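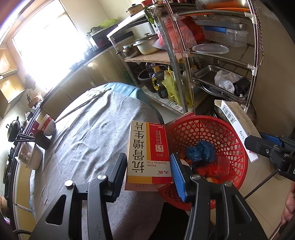 Medicine take-back point: new hours and what we accept

From August the take-back point at the Skorkness surgery will be open 3 days a week, with an extra session on Saturday mornings. The dispensary counter will no longer take returns during the lunch closure.

Tablets and capsules should stay in their blister strips. Outer cartons and leaflets can go in household paper recycling once any pharmacy label has been removed or blacked out. Where the wording on a carton is not in English, please keep carton and strips together so that staff can log the contents.

Liquids must be returned in the original bottle with the cap fitted. Inhalers go in the separate grey bin. Needles and lancets are not accepted at this point and need a sealed sharps box, which the council collects on request.

Between January and June the point received 304 bags, of which 19 had to be set aside for containing sharps or batteries. Full bins are now collected by Vodatdale under a new contract and sent for high-temperature incineration. Nothing returned can be reissued, even if unopened.

Paper bags are available at reception. Please do not leave returns outside the door when the surgery is closed.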